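Akande Skills Centre, Undham
Suturing room: safety inspection checklist and comments

Inspection date: Friday, October 23, 2020
Inspected by: Maureen Kershaw
Accompanied by: Viktória Gulyás (sessions lead)
Copy to: Darren Oakley, Marjorie Yeoman
Room: 16

Marks used: OK, Action, Not checked, N/A. An item marked Action has a name next to it. Items carried over from the June inspection are shown with (June).

Section A. Access and floor

A1. Door opens fully and closes by itself. OK
A2. Corridor outside clear. Action, Darren Oakley
Comment: two trolleys parked against the wall on the fire exit side. They were moved while we were there. They were in the same place in June, so please find them a permanent home.
A3. Floor clean, no lifting edges. OK
A4. Anti-fatigue mats flat. Action, Darren Oakley
Comment: the mat nearest the sink has a corner that curls up. Tape is not enough. Replace.
A5. Emergency lighting test up to date. OK
A6. Stools stable and height levers working. OK
Comment: one stool sinks slowly under weight. Viktória has labelled it and it is going back to Grosteris under warranty.

Section B. Hand washing and protective clothing

B1. Sink clear, hot water reaches temperature within a minute. OK
B2. Soap and paper towels stocked. OK
B3. Gloves available in all sizes. Action, Marjorie Yeoman
Comment: no small. Medium and large plentiful. People with small hands are wearing medium, and loose fingertips get caught in the knots.
B4. Eye protection available and clean. OK
B5. Aprons available. OK
B6. Latex notice on door. OK
B7. Face coverings notice and room limit displayed. OK
Comment: the limit on the notice is the new one. The old notice was still on the inside of the cupboard door and I took it down.

Section C. Practice pads, drapes and thread

C1. Pads in use are fit for another session. Action, Viktória Gulyás
Comment: the pad checked has two closed incisions and three long threads lying over it, with small stains and fibres scattered on the surface. The surface itself is smooth. It can be used again once it has been wiped and the thread ends trimmed. The written rule says that a pad is wiped at every changeover, and I would like to see that rule on the wall as well as in the folder.

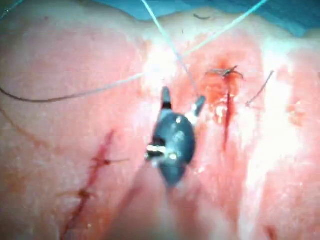

Item C1/C3: pink practice pad with two sutured incisions, instrument jaws open over it, blue drape behind.

C2. Thread ends trimmed and removed from the work area. Action, Viktória Gulyás
Comment: see C1. Long threads get drawn into the next stitch, and a needle still attached to a forgotten thread is the most likely way for somebody to be hurt in this room. Trim, then check each end by eye before picking it up.
C3. Drapes free of hair and lint. Action, Viktória Gulyás
Comment: small dark fibre on the blue drape close to the top of the pad, curled, could be a hair. Change or lint-roll the drape before each session. Hair to be tied back, including for people who are only watching.
C4. Lighting at the pad adequate. OK, with comment
Comment: bright enough, but there is strong glare on the pad. One large patch goes nearly white just beside the working point, and there are streaks down the right-hand side. A pale thread is hard to follow where it passes near a patch like that. Try turning the lamp a little before asking for a new one.
C5. Instrument jaws close fully, no damage, no thread caught in the joint. Not checked
Comment: I do not inspect instruments in use. Cherry Mae Maglaya holds the instrument record and it is up to date.
C6. Pads stored flat, in date, away from the radiator. OK
C7. Pad stock sufficient for the term. OK
Comment: the Damomeck order arrived complete. Boxes on the bottom shelf only, please. The top one was above shoulder height for Marjorie.

Section D. Needles and other sharps

D1. Sharps container within arm's reach of each place. OK
D2. Containers assembled correctly, dated and signed. Action, Cherry Mae Maglaya
Comment: one container had a date and no signature.
D3. Containers below the fill line. OK
D4. Needles counted out and counted in. OK
Comment: the log shows 1,174 out and 1,174 in between the June inspection and this one. The count is done by two people and both initial it. Good practice, keep it up.
D5. Blades removed with a remover and not with fingers. OK
Comment: remover on its hook. Asked two trainees to tell me what they would do and both gave the right answer.
D6. Needlestick procedure displayed, phone number correct. Action, Maureen Kershaw
Comment: the number on the poster is the old extension. The correct one is 389. I have written it on by hand and will send a new poster.
D7. Incident book present, entries signed off. OK
Comment: one entry since June, a glove pierced and no skin broken. Closed.

Section E. Tissue stations

E1. Tissue kept chilled until needed, with label and use-by on the tub. OK
E2. Fridge for tissue only, temperature recorded. Action, Cherry Mae Maglaya
Comment: temperatures recorded on every working day except one. There was also a carton of milk in the door. Milk removed. A "No food" label is needed at eye level, as the present one is down by the hinge.
E3. Gloves, apron and eye protection worn for all tissue work. OK
E4. Fluid kept under control at the work site. Action, Viktória Gulyás
Comment: there was a small pool of blood and clear fluid around and below the incision on the tissue, which was wet all over. That amount is no trouble if it stays where it is. Have absorbent pads to hand before the first cut and swab as you go, particularly before tying, so that gloves stay dry enough to grip. Nothing is to run on to the bench edge or the floor.
E5. Thread can be seen clearly against the tissue. OK, with comment
Comment: the thread in use is fine and silvery grey. It stands out well on the red and much less well over the pale band above the cut. Light also catches in the fluid right by the incision, two bright spots side by side, and the thread passes next to one of them. Same advice on the lamp as in C4. Viktória asked if a darker thread would be allowed for beginners and I have no objection.
E6. Thread tail kept short enough to manage. Action, Viktória Gulyás
Comment: it ran from one side of the tissue to the other, through the cut. A shorter length for the first exercises would keep it off wet surfaces.
E7. Tissue disposed of the same day in the correct bag. OK
Comment: collection sheet signed. Bags double-tied.
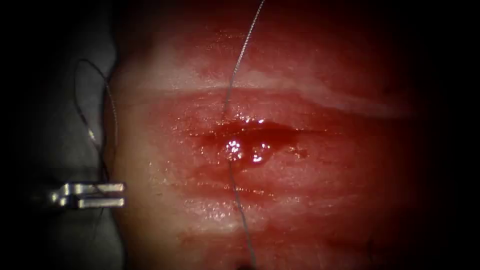 Section F. Cleaning and waste

F1. Spill kit present and sealed. OK
F2. Disinfectant in date and diluted to the chart. Action, Marjorie Yeoman
Comment: the chart is on the wall, but the bottle had no date of mixing. Discard and mix again. Bottles get a date and initials from now on.
F3. Benches wiped before and after. OK
F4. Waste bins pedal operated and working. Action, Darren Oakley
Comment: pedal on the clinical bin sticks. People have been lifting the lid by hand.
F5. Cleaning record complete. OK
F6. Reusable aprons laundered separately. N/A

Section G. Electrical and general

G1. Plugs and leads tested, labels in date. OK
G2. No leads across walkways. OK
G3. Extension leads not linked together. OK
G4. First aid box stocked. Action, Marjorie Yeoman
Comment: eyewash is out of date. Plasters fine.
G5. Room temperature comfortable. OK
Comment: warm by the window after lunch. Keep the blind down when tissue is out.

Notes on follow-up

D2, D6, F2 and G4 are to be done before the next session. The rest can wait for the monthly meeting, apart from B3, where Marjorie has a budget of £210 left for consumables and can order straight away. Cherry Mae has asked for the fridge sheet to be kept in a plastic sleeve and this is agreed.

I will come back to look at sections C and E only. Please leave the drapes and pads set up as for a normal session.

M. Kershaw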